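Gindura demonstration kit: two weeks of teaching a robot hand by example

I've wanted to write this one up for ages! The Gindura kit is for people who need to collect demonstrations for a learning system: you guide the arm and hand through a job, it logs every joint and the view from the head camera, and you end up with tidy episodes ready for training.

Setting up took me an afternoon, mostly spent on the wrist (the manual is thin on this, so read page 14 twice). After that it was lovely. Starting and stopping a take is one tap on a foot pedal, and binning a bad one is a double tap, so you never have to let go of the controls. I recorded 80 takes of pegs and blocks on my first proper day and threw out 14, nearly all for my own clumsy thumb work.

Alper Kurtuluş warned me to move things between takes, and he's right. A model fed on one neat layout learns that layout and not much else. I now shuffle the blocks every time and leave plenty of other bits lying about.
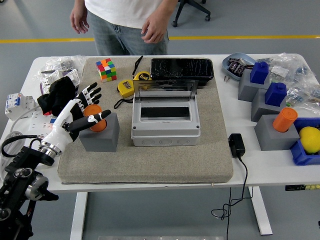
Hand open over the block with the orange cylinder, enclosure box in the middle of the mat.

Grumbles? The playback software is slow once a session passes 100 takes, and the labels can't be edited in bulk. I'd also like a longer cable on the pedal. Still, I look forward to using it every morning, and I've already asked Ferhat Güneş for a second pedal.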